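How to Run a Robot Open Day Without Losing the Room

Haltent opens its doors every September, and every September someone has to stand next to a robot arm and explain it to people who came for the sandwiches. I have been that someone three times. What follows is how we set up the sorting demonstration now, after learning most of it in front of an audience.

You'll need one arm, one simulator, one big screen, a few cubes and a table you don't mind having leaned on. Our simulator is Tindel. Yours can be anything that starts when you ask it to.

Step 1. Pick a task a child can referee

Ours is sorting cubes onto colored pads. Visitors understand it in one sentence and start taking sides in two. The year before, we showed path smoothing, with graphs. One man asked me where the restrooms were and did not come back.

Keep the rule short enough to say while someone is chewing. "Pink goes on green, blue goes on yellow" has served us well. Say "pink" and "blue," too. If you say "magenta" and "cyan," you'll get a question about printers.

Step 2. Show the simulated version first

Put the simulator on the screen before anyone gets near the real arm. It gives people time to find a place to stand, and it lets you explain the rule while nothing heavy is moving.

Leave the simulated room plain. One year we added a factory background with shelves and a forklift, and for the whole afternoon we answered questions about the forklift. We have gone back to a gray wall and a white table.

Before you press run, stop on a still view and ask the crowd which cubes are in the wrong place. With the layout on our screen, a pink cube over by the blue one on the yellow pad is the easy catch. The other pink one, at the back corner of the green pad and partly over the gap, starts the arguments. Let them argue. Is a cube on the pad if some of it isn't? You'll have to put a number on that in the settings sooner or later, and it's nice to have company. 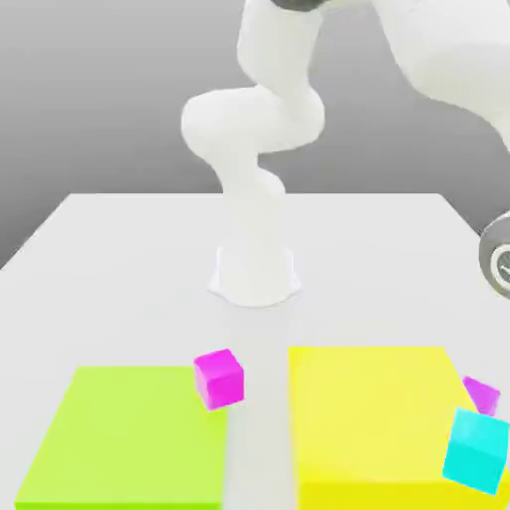
Step 3. Run it, then run it badly

Load the good run and let it play through once at normal speed. Ours takes 22 seconds. Don't talk over it. You will want to.

Then load a bad one. We keep a folder of failures from training, 192 of them at last cleaning, and the five best are saved under names I can find in a hurry. Visitors like these far more than the good run, which is a little hard on the people who made the good run work.

Step 4. Move to the real arm

Walk the group over to the Durrani bench and stop them at the tape on the floor. Put the tape down in the morning – if you wait until visitors arrive, you'll be taping around shoes.

Check these before anyone presses start:

The emergency stop is in your hand or right beside it.
The speed limit is set to the demonstration value, 300 millimeters per second on our bench.
The cubes on the table are the same size as the cubes in the simulator. Ask me how I know.

Run the same task with the same rule. If the arm drops a cube, say so, reset and go again. People forgive a dropped cube. They are less kind about ten minutes of someone typing with his back to them.

Step 5. Let a visitor set the cubes out

Hand over the cubes and let someone place them anywhere on the pads. Expect a tower. Decide beforehand whether you allow towers. We do, after the coffee break, when the crowd is thinner.

Step 6. Pack up

Count the cubes before you open the exit door. Park the arm, cut the power and take the tape off the floor the same evening. The Hadano room still has a yellow stripe from two open days ago, and people still walk around it.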